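Feeding arrangements
11/6/22

Switching the dog from tins to dry food has taken longer than I thought it would. We started in September, after the vet in Brollville said her teeth needed something to work on, and I mixed the two for a few weeks until she stopped picking round the biscuits.

The first thing I got wrong was storage. I bought a big sack, rolled the top down and put a peg on it, and kept it under the stairs. By the end it smelt stale and she was leaving half her breakfast. Now the sack stays closed in the cupboard and I fill a plastic container from it every week or so. The container lives on the worktop and I pour from that.

I was also guessing the amounts. The chart on the back of the bag goes by adult weight and the steps between the rows are very wide. Marisol Cuautle, who has kept dogs far longer than I have, told me to weigh it for a fortnight before trusting my eye. So I did. She has 112 grams in the morning and the same at night, with a bit held back if she's had treats on the walk. 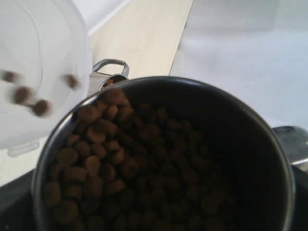 The weighing goes like this. Bowl on the scales, press zero, pour slowly from one corner, stop early and top it up by hand. If you pour quickly you overshoot, and then you are fishing biscuits out with a dog watching you. Our scales are an old Benda set that switch themselves off after a minute, so I get everything ready first. The empty bowl weighs 436 grams, which I have written on a bit of tape inside the cupboard door for the mornings when they switch off halfway through.

Metal bowls have been better than the plastic one we had before. That one went cloudy and held on to a smell whatever I washed it with. Metal gets a wash in hot water every evening and is dry by morning. It does make a racket when she pushes it along the tiles, so I've put a rubber mat down.

Water is the other change. She drinks a lot more on dry food. I put down 750 ml first thing and it usually needs filling again by the middle of the afternoon.

I haven't settled on a brand yet. She is on Grelov at the moment and does well on it, but the shop has run out twice. I might try a small bag of the Avcı next month and mix it in gradually, same as before.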